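A Morning at the Stirnow Bead and Craft Fair

April 19, 2024

I had been promising my cousin Anwara Kodikara since February that I would go with her to the craft fair in Stirnow, and this spring I finally kept my word. We took the early bus, got off one stop too soon (my fault, I was talking) and walked the rest of the way along the canal, so by the time we reached the old grain hall we were more than ready for tea.

The fair had 288 tables this year, according to the printed guide, spread over 2 floors. Upstairs is mostly yarn and weaving, and it gets warm up there, so go early. Downstairs is where the bead people are, and that is where we lost most of the day. Theano Kalogeropoulos was giving a talk on stringing, and she let everyone who wanted to try a knot come right up to the front. I tied mine wrong twice and she was very kind about it.
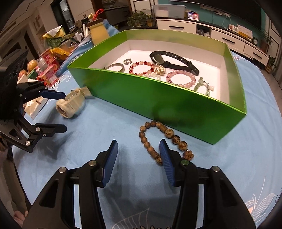

After the talk we went looking for lunch, and I have to say the food has improved a great deal. There was a lentil soup with lemon that I would happily have eaten again at supper, and a flatbread stall run by the Dissanayake family with a line all the way back to the coat room. Anwara said it was worth the wait - she had two.

In the afternoon we sat in on Adeel Gilani's session about old clasps. I expected to doze a little, but he had brought along his grandmother's sewing tin and told such good stories about what was in it that we stayed the full hour and missed our bus.

A few practical things if you are thinking of going next year. Bring cash, as several of the smaller sellers don't take cards. The side door on Tekbridge Lane has no steps. And wear flat shoes! I didn't, and my feet were still complaining at breakfast.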